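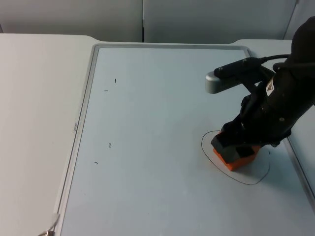

4.2 Is the block "in" the loop?

Earlier work on drawn boundaries takes for granted that a line on a flat board acts like the wall of a box. Once a loop is drawn, the reasoning goes, people see an inside and an outside and will agree on which side a block belongs. We doubt this. A box stops a block at its edge. A marker line stops nothing, and a block can sit across it as easily as beside it.

The Cleltlow account (Tesfamariam, section 5) reports near-perfect agreement among raters, but its outlines were printed circles with the block either dead center or well outside. It would be odd if raters had disagreed. Our outlines were drawn by hand in thin black marker on a framed whiteboard laid flat, and they came out uneven, wider on one side than the other. The blocks were plain colored cubes. Raters were asked one thing only: is the block in the loop, yes or no?

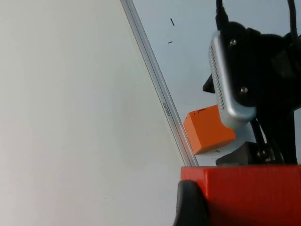
Borghild Boström objected, on reading a draft, that a yes-or-no question forces people to invent a boundary they would never use at home or at work, and that "somewhat in" is a perfectly good answer when you are putting things away. We accept the point in part. A second group of raters was given a scale from 1 to 8, and their answers spread out most for blocks near the line, as she expected. Whether that shows a finer sense of "in" or just a wider choice of boxes to tick, we can't say – and we don't think the Prisness scale, which has the same design, can say either.

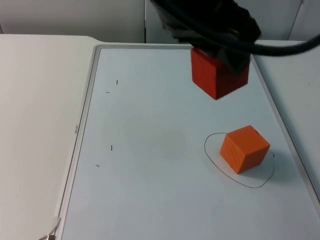

Skikia Papers on Everyday Space, no. 12, p. 178

Figure 5. Orange cube toward the upper left of a hand-drawn loop, with a red cube held above the board.

Placements of the kind in Figure 5 are the ones we trust least. The cube is inside the line by any reading, yet several raters marked it down for being off center, which was never part of the question. Some also treated the shadow as part of the block. Wolde and Demissie put this down to poor instructions. We rewrote the instructions in August and the habit stayed.

A second worry is the height of the block. When raters look down at a board from one side, a cube standing well inside the line can hide part of it, and a hidden line is easily taken for a crossed one.

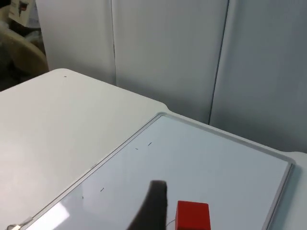

Moving the rater's seat changed more answers than moving the block did, at least for placements close to the line. If that holds up, the agreement reported in earlier work may owe a good deal to everyone having sat in the same chair. Majumder's reply, that seat position averages out over enough raters, assumes the seats were varied in the first place. We found no record that they were.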